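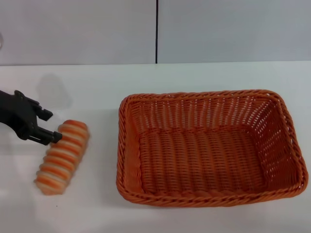 Saulius Hunt

In Folside the bakery opens at 5 in the morning, and by six the rolls are already on the way to the neighbours. I came here in October to learn why a town of 533 people still keeps its own flour mill.

The mill is called Rätsep, after the family who built it. It grinds 500 kilos in a good day — less when the river is low. The miller told me that 31 households buy from her directly, and they complain quickly if the colour of the flour changes.

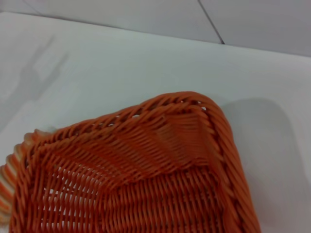
FOOD & TOWNS

I stayed for supper. We ate rye bread with butter and talked mostly about the price of grain.

Last updated: October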